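Sunday at the Skandgate Police Open Day

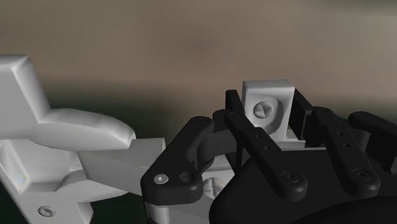

A black gripper against a tan-brown background, in a computer rendering.

I got to Skandgate a little after 10 and stayed until they were stacking the chairs. What a good day out!

The records room was my favorite part. Two clerks from the Ambaye precinct walked us through how a burglary report goes from a phone call to a line in the yearly figures, and I finally understand why one break-in can end up as three separate offenses. The city logged 2131 property crimes last year, 544 of them car thefts, and they had every one marked on a huge wall map (Tulance Street looked terrible, poor thing).

Then down to the dispatch center, where we listened in on a practice call. It was over in 7 minutes and my heart was pounding the whole time.

People asked tough questions too, mostly on the 143 burglaries still open from the Grondeo neighborhood, and the officers answered them without getting huffy. One woman wanted to know why she'd never had a call back, and a sergeant sat down with her and looked up the case.

Parking is tight, so take the bus. The evidence room tour fills up by noon and I missed it, so I'm going straight there next June!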